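Larnwood workshop notebook, December
Cable plugging rig, pads and grip

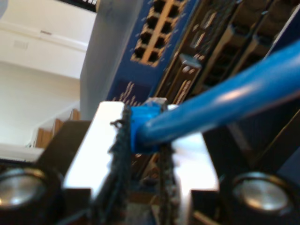
Blue patch lead in the fuzzy pads, switch ports behind.

Picking up from Parveen's last page, which ends "gripping solved, moving on to insertion". I would like to strike out the word solved. What we have is a gripper that closes on an RJ45 plug. Closing on it was never the hard bit.

Pads first. The left strip is wider than the right and badly frayed along its top edge. Parveen Sandhu says the fluff doesn't matter as it sits above the part that touches the plug. Maybe. I pulled at it and more came away, so I don't believe it will look the same after a long session. Loose fibre next to open ports is asking for trouble too. I want both strips cut to the same width and the edges sealed before anyone logs another number.

About those numbers. The sheet on the wall says 37 good out of 58. I went back through the run notes and "good" covers everything from a proper click to "looked in". If I keep only the ones where somebody tugged the lead afterwards and it stayed put, I get 30. That is a different result and it should be the one on the wall. Have changed it. Please don't change it back.

Cable. It's a thick one and it has opinions. It leaves the plug at a slant and any pull on it goes straight into the grip. Tried holding the lead up by hand near the plug for a few runs this afternoon and the plug stayed squarer, by eye. I know that isn't a test. But it makes me think we are blaming the pads for something the cable is doing. A thin flat lead would tell us quickly. There's a bag of them in the Pasunside drawer, or there was.

Latch. The tip pokes up past the top of the gripper, fine, but we are squeezing the housing in the middle and I can't tell from looking whether the latch is still free to spring. If it's pinned we will never get a click while the jaws are shut, and then half our failures are our own doing. Test by hand: close on plug, press latch with a pencil, see if it comes back. Ten minutes. Why has this not been done?

Light. Those bare metal faces go nearly white under the bench lamp. The Kouris script finds its edges by brightness, so I'd put money on it losing the gripper now and then and calling it a port error. Matt tape on the block, then rerun. Parveen wants to tune the threshold instead. We did that in the Pralamia build and ended up tuning it every evening.

Plan of 500 runs over the holidays: I'm against it until the above is done. A big pile of runs with a bad pass mark is still a bad pass mark.

To do
Trim and seal both pads
Pencil test on latch
Thin lead, same port, same start position
Tape the block
Write down what counts as a pass, and tug every time

Left the lamp arm where it was. Tape is in the top drawer, the wide roll only.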